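Tandeck's kitchen robot gets new fingers, keeps its opinions about mugs

For most of July, the busiest dishwasher in the Rivham building has been one that rarely gets to run. The second-floor kitchen there is where Tandeck, a small outfit that tests robot hands for other people, has been putting two grippers through the same chore on the same arm: pick a thing up, put it in the rack, try not to embarrass anyone.

The contenders are the Kaneko, a plain parallel gripper with stiff fingers and soft pads, and the Prokach, a newer hand with fingers that bend around whatever they close on. The Kaneko is cheap and dull. The Prokach came in a foam-lined case with a folded card thanking the customer for joining the future of touch. The card is now under one leg of a wobbly desk.

Zsófia Kocsis, who runs the tests, set the rules before either hand was bolted on. Each gripper would get 17 household items, three tries per item, and no help from the human side of the counter. A try ended when the item was standing in the rack or when Kocsis said a word that will not be printed here.

"People send us videos where the robot picks up one clean cup from a white table," she said. "I have never lived in a house with one clean cup on a white table."

Her answer has been to leave the kitchen much the way a kitchen gets left. Packaging stays out. Lids stay wherever lids go. The people who use the room for lunch have been asked not to tidy on the robot's account, a request they have honored with enthusiasm.

The early rounds went to the Kaneko, to the visible discomfort of everyone who had read the Prokach brochure. Stiff fingers turn out to be very good at drinking glasses, provided the camera has found the glass. The Prokach was gentler but slower, and it had a habit of wrapping itself around a handle so thoroughly that it then had trouble leaving. One mug was carried to the rack, lowered in, and carried back out again. Kocsis logged that as "changed its mind."

Then came the lids. Flat lids lying on a flat counter are where parallel grippers go to think about their lives, and the Kaneko spent most of its tries shoving one politely along the wood. The Prokach slid a fingertip under the rim, tipped the lid up and had it. It did the same with a saucer. By the end of that afternoon the score was close enough that the brochure was allowed back on the table.

Chaiwat Thaweesak, who looks after the controllers, thinks the hands are getting too much of the credit and too much of the blame. He ran both grippers on two control setups. The first follows a planned path and stops when it meets resistance. The second lets the arm give a little on contact and feel its way in, and it made a bigger difference to the results than swapping the fingers did.

"You can put a lovely hand on an arm that pushes like a shopping cart," he said, "and what you have is a lovely shopping cart."

The softer setup has its own troubles. It is patient to a fault, and when a cup's base catches on a rack wire it will nudge, pause and nudge again until somebody gets bored. Thaweesak has since added a time limit. He has also asked his colleagues to stop apologizing to the arm when they reach past it for the coffee.

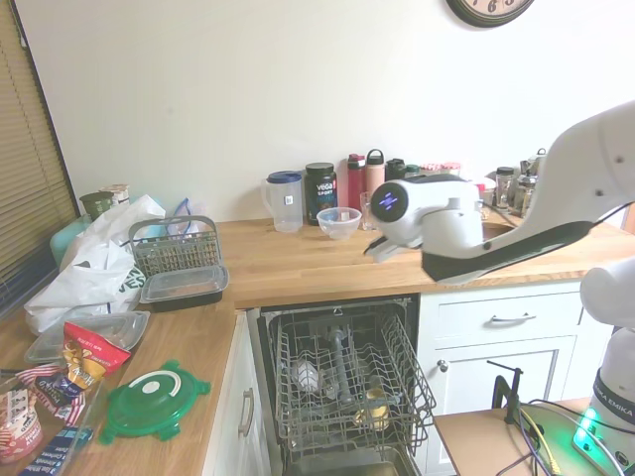
The arm over the butcher-block counter at Rivham, with the dishwasher's top rack pulled out. Photo: Tandeck

Cameras were supposed to be the easy part. Tandeck tried one fixed view of the counter and one mounted at the wrist, then both together. The fixed view was better at working out where things were, up to the moment the arm moved in front of them. The wrist view was better in the last few inches and hopeless before that. Both together did best, as the camera people had predicted and as the person who has to route the cables had feared.

Clear plastic remains a sore subject. Neither gripper minds it, but neither camera much believes in it, and the Prokach twice closed with great delicacy on the air beside a container. Kocsis would like the next round to be mostly clear items. Thaweesak would like the next round to be in someone else's kitchen.

Tandeck isn't naming a winner yet. If forced, Kocsis says she would take the Kaneko for glasses, the Prokach for anything flat, and her own hand for the cutlery, which both grippers treated as a personal insult. Forks were dropped from the list after the first morning and swapped for wooden spoons, a decision she describes as scientific.

A write-up with the full scores is promised once the last tries are done and the softer controller has been run again with its time limit in place. Kaneko's maker has asked to see the numbers early. Prokach's maker has asked whether the mug could be left out.

The mug is staying in. Testing picks up again at 2 in the afternoon, after lunch has been cleared off the one stretch of counter the robot needs.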